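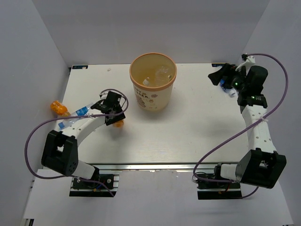
Title slide: bucket with a bottle in it, cap on.

What Goes in the Bin: Lessons from a Year of Curbside Sorting in Costdale
Speaker notes, Oldřich Kopecký
Spring meeting of county recycling coordinators, 04/08/2026

Opening

Leave the title slide up while people sit down. Say good morning, name, job. I run the recycling route schedule for the town of Costdale and answer the phone when people have questions about their bins. I have done the phone part longer than the schedule part.

Ask for hands: who here has argued with a family member about whether the cap goes back on the bottle? Wait for the hands. Then tell them I'll get to caps in the second half.

Say what the talk covers. We changed our curbside rules last May, we checked bins for a year, and some of what we expected to be a problem was fine. Other things we had never thought about cost us money. I'll go through the rules first, then the bin checks, then the flyer, then caps and small bottles, then what we're changing.

Mention that the handout has the rule sheet on one side and the bin check form on the other. Anyone can copy either one. Take our phone number off it first.

Slide: The old rules

Under the old contract we had two bins, one for paper and one for everything else. The "everything else" list ran to a page and a half. It had been added to by three different people and it contradicted itself in at least two places. Yogurt cups were allowed in one paragraph and not in another.

Read the yogurt cup lines out loud. They get a laugh, but read them straight.

The list sorted plastic by the number in the triangle. Most people don't look at the number. A lot of the ones who do look can't read it, especially on clear plastic, where the number is molded in and very small. I tried reading a few myself at the kitchen counter and needed my glasses and a flashlight.

Slide: The new contract

Laltik took over hauling in May. They run one truck with a divided body, so we kept two bins. The material goes to the sorting plant at Vendham. The plant was willing to tell us plainly what they could sell and what they were paying to get rid of. This was the most useful conversation of the whole project and it took an afternoon. If you do one thing after this talk, call your plant and ask for the floor supervisor.

What Vendham told us:

Bottles and jugs with a neck are easy. They can sell them.
Tubs are all right if they're scraped out.
Black trays they can't sort with the equipment they have.
Film and bags wrap around the rollers and stop the line.
Anything in a tied bag goes to trash unopened.

Stress the last one. Half the room will know it, and the other half will have residents who bag everything in the belief that it's cleaner. We had residents who had been washing, drying and carefully bagging their bottles for years, and every one of those bags was going to the landfill. Those were hard phone calls.

Slide: Shape, then number

The new rule sheet goes by shape. Bottle, jug, jar, tub, can. If it's one of those five and it came out of the kitchen, bathroom or laundry room, it goes in the bin. If it's some other shape, it goes in the trash or to the drop-off.

This isn't perfect. A motor oil bottle is a bottle, so we had to say which rooms. A plant pot looks a lot like a tub to many people. Buckets and pails come up all the time. People use a pail for sorting under the sink and then the pail itself cracks, and they want to know where it goes. With us it goes to the drop-off, handle removed if it's metal. Your plant may say something else, so ask.

Slide: The bin checks

Explain how they worked. We picked 41 households on two routes, one in the old part of town and one up by the Rusnák orchard road. All of them agreed to it in writing. On collection morning, two of us walked ahead of the truck, lifted the lid, wrote down what we saw on the form, and closed the lid. We didn't dig. If something was under the top layer, we missed it.

Say this clearly, as someone always asks: it's a small group, they knew they were being checked, and they volunteered. They're likely better at this than the rest of town. I would treat the results as a best case.

By the end of the year we had 601 forms filled out and usable. There were others that got rained on. Use pencil. Ink runs.

Slide: What we found

Go slowly here. This is the slide people photograph.

Tied bags were the most common problem at the start and dropped a lot after the first flyer. They came back a little after the holidays and then dropped again.

Food left in tubs hardly changed all year. We tried three wordings. "Rinse" made people think they had to wash it. "Empty" made people think a spoonful was fine. We ended up with "scrape it out," and I can't show you that it works any better, but the calls asking what it meant did stop.

Liquid left in bottles was higher than I'd guessed, and it went up in hot weather. It was mostly drinks. Water matters less to the plant, but it adds weight. Sugary drinks leak onto the paper once the load is dumped, and wet sticky paper is worth nothing.

Black trays are still a problem. People feel bad about throwing them out. I don't have a fix for this one and I'd like to hear from anybody who does.

Slide: The flyer

Hold up the first version, then the second.

The first version had 400 words on it. We thought we were being thorough. We asked a handful of people at the library to read it and then tell us one thing it said. Most of them told us the collection day, which was in a box at the top.

The second version has five drawings, one line under each, and a short list of what stays out. It went on the inside of the bin lid as a sticker. The sticker costs more than the flyer does, but it's there when the person is standing with the thing in their hand. If your budget only covers one, I'd buy the sticker. Get the outdoor kind. The first batch curled.

We also printed it in the three languages most spoken in town. Have a real person check each one. Our first try at one of them used a word for "jar" that means a cooking pot.

Stop here for water. Check the time. If running late, skip the drop-off section and go straight to small bottles.

Slide: The drop-off

It's open two mornings a week behind the public works garage. It takes pails, plant pots, clean film, and bulky plastic such as laundry baskets and storage bins with the lids off.

The signs there used to be at eye level on the fence. People looking into a container don't look at the fence. We moved the signs to the front of each container and the mix-ups went down right away, by the attendant's account. We didn't measure it.

Slide: Small bottles and caps
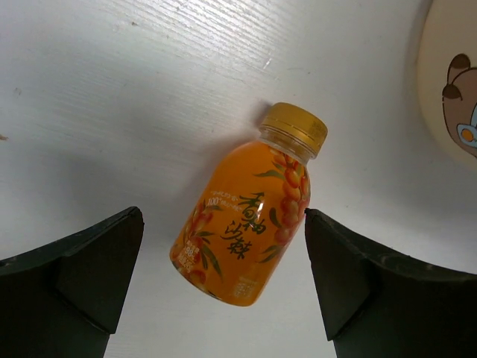

Small bottle of orange drink, gold cap still on.

Leave this one up for the whole section.

Two separate issues here. Take size first. The first machine on the line at Vendham is a screen that shakes out small pieces: broken glass, bottle tops, paper scraps. Very small items fall through with them and don't come back. The plant's advice to us was that an ordinary drink bottle is fine, even a short one, as long as it's whole. Don't crush it flat end to end. Flattened bottles also get read as paper by the equipment and end up in the wrong bale.

We had been telling people to crush bottles to save room. It was on the flyer. We took it off. If a resident is short of room, we tell them to call and we'll bring a larger bin at no charge.

Now caps. Our old rule said to take them off. The new rule is: pour out what's left, put the cap back on, put it in the bin. A loose cap is small enough to fall through the screen and it ends up as trash. A cap on a bottle rides along with the bottle, and the caps get separated later when everything is chopped and floated in water.

This applies to plastic screw caps. Metal lids off glass jars are separate and go in loose with the cans at our plant. Color doesn't matter, although people ask. Gold, white, blue, all the same to them. What they care about is what it's made of.

Expect pushback here. Some towns in the room have a plant that still wants caps off. Say so before they do. The rule has to match the plant. If your town and the next one over have different plants, you'll have different rules, and residents who move will be confused. We now put a line about caps in the new resident packet.

Mention the school collection. The elementary school had been saving loose caps for a bench project. They were upset by the new rule. We set up a jar at the front office and left that between them and the parents.

Slide: Costs

Keep this short, the full table is in the handout. The sticker, the printing and our staff time were the main items. We asked for a second round of stickers and got it. Loads that get turned away at the plant are charged back to us, so fewer of those paid for a good part of it. Don't promise more than that from the stage. The contract price moves with the market and a good year can look like good management.

Slide: What we're changing this year

More households in the bin checks. The goal is 100, with a third route added on the apartment side of town, where we know the least. Shared bins will need a different form.

A separate line for drinks left in bottles, split into water and everything else.

A short visit to Vendham for town staff, including the people who answer the phones. I understood the cap rule much better after standing beside that screen.

Questions

Likely ones: glass (we still take it, in with the cans), pizza boxes (yes if there's no food stuck to them), deposit bottles (leave them out if you want the deposit back), fines (we don't have any and haven't asked for them).

Repeat each question into the microphone before answering. Collect the sign-up sheet for the shared sticker order before people leave the room, and get the spare handouts back from the table by the door.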